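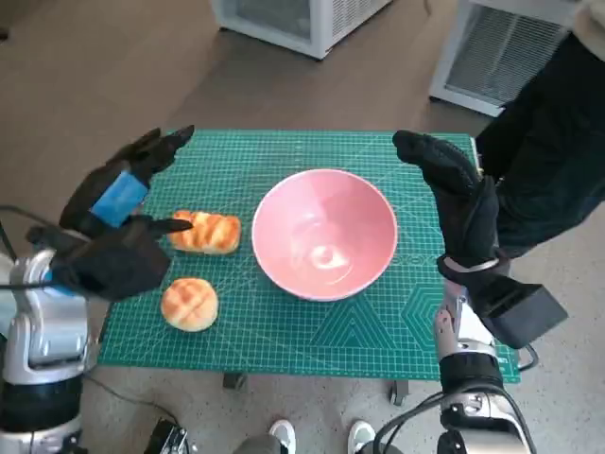

Fig. 4. Bowl and bread rolls on a gridded mat.

Section 5: Setting up the Latero nest counter

1. Fix the counter within 600 mm of the nest box entrance, on the side away from the perch.
2. Hold the button until the light blinks green. A red blink means the battery is in backwards, as it was for Ariel Pascual all March.
3. Choose a species code. Swifts are 13.
4. Leave the site. The birds will not come home while you stand there admiring your work.

Note: Both parents trip the sensor, so halve the total before reporting feeding visits.

Caution: Do not open the box once eggs are laid – the counter can wait, and so can you.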